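Looking after the Zokby pair

Marion Buchanan has been asking me since May to write something about the hand-held grippers, mostly I think so that people stop asking her. So, hello, I'm the one with the screwdriver!

Most of you know we use them two at a time, one in each hand, and that Virnora depends on the left and right behaving the same. My job is keeping them that way. I do it every Tuesday before anyone goes out, and it takes most of a pot of tea.

First the pivots. Every joint gets a wiggle with the fingers open and then again with them shut. If there's play I nip the screw up a tiny bit and try again. Please don't do this yourselves with whatever is in your pocket - I had one come back from Stelletano with the head so chewed that I had to drill it out, and I was not cheerful about it.

Then the pads. They pick up fluff like you wouldn't believe, bedding being the worst, and a fluffy pad slips on anything smooth. I use a barely damp cloth, then a dry one, then leave them alone for ten minutes. I swap the pads as a set at 4,000 closes. The last pair came off at 2,736 though, after Ewan Niven spotted a corner lifting (well spotted, Ewan), so the number is only a guide and your eyes are better.

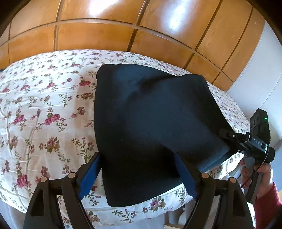
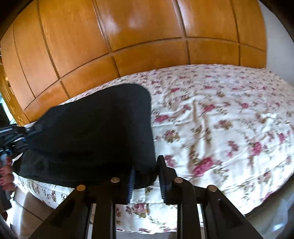 Bedroom work with the grippers, dark fabric on the floral bedding.

After that I do the opening check, which is the bit I get asked about most. Close the fingers fully, zero the reading, open them all the way, and write down what you get. Do it three times on each hand. If left and right disagree, go back to the pivots before you touch anything in the software. I spent a whole afternoon in the Ansah settings last winter chasing a fault that was one loose screw, and I'd like that afternoon back.

Cables last. Run your thumb along the whole length and bend it gently near the plug while somebody watches the reading. Any flicker and the cable goes in the red tub, even if it behaves itself the second time. We've got 21 spares in the cupboard so there's no need to be brave.

One more thing - the log sheet. We're over 1,003 entries now and I do read them! "Seems fine" is no use to me. "Left one stiff when closing, better after lunch" is lovely. Pop the hand, the time and what you were picking up, and leave the sheet in the lid of the case.

New pads are on order and I'll fit them when they come.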